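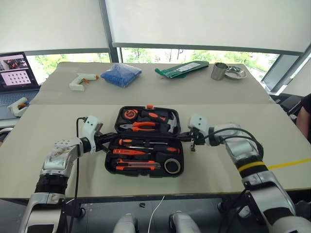 A household tool kit with a tape measure, claw hammer, pliers and screwdriver.

Repair Assistant, Part-Time
Grernen Property Services

Grernen looks after rental apartments and small houses for 23 owners in and near Flollmont. We are hiring one part-time repair assistant to handle the small jobs tenants call in: loose cabinet doors, dripping faucets, stuck windows, missing screens, smoke alarm batteries, towel bars that have pulled out of the wall. Larger plumbing, gas and electrical work goes to licensed contractors and is not part of this job.

Hours and pay
13 hours a week to start, spread over three mornings. We set the mornings with you when you are hired and try not to move them. Pay is $23 an hour. Drive time between properties is paid. Mileage is paid if you use your own vehicle, but most weeks the small van will be free.

What you will do
Pick up the day's work orders from the office on Getedell Road by 8:30.
Call or text each tenant before you go over.
Make the repair, or write down what is needed if it is more than you can do in one visit.
Take a before and after photo for the work order.
Check apartments between tenants and patch, touch up and tighten as needed.
Keep the van stocked and tell the office when supplies run low.

In winter there is some salting of steps and walkways. In early fall we change furnace filters in every unit, and for two weeks that is most of the job.

What we are looking for
Some experience with home repairs, paid or unpaid. If you have kept up an older house of your own, that counts -- tell us about it.
A valid driver's license.
Able to carry 50 pounds up a flight of stairs and work from a six-foot ladder.
Polite with tenants, including the ones who have been waiting.
Able to write a short, clear note that the next person can follow.

Spanish is helpful but not required. We run a background check on the person we hire, as you will be entering occupied homes.

Tools
We supply hand tools, a drill, ladders and safety glasses. You may bring your own tools if you prefer them, but we do not replace them if they are lost.

Training
You will spend the first 9 shifts with Fergal Mac an tSaoi, who has handled our repairs full time and will stay on for the bigger jobs. After that you will work alone most mornings, with Fergal available by phone.

How to apply
Send a resume or a one-page letter to Malathi Lobo at Grernen Property Services, 302 Getedell Road, Flollmont, or drop it off at the front desk. Include a phone number and two references -- at least one should be someone you have done repair work for. Applications are due 21 June 2024. Interviews take place at the office and last half an hour, plus a short walk through a vacant unit.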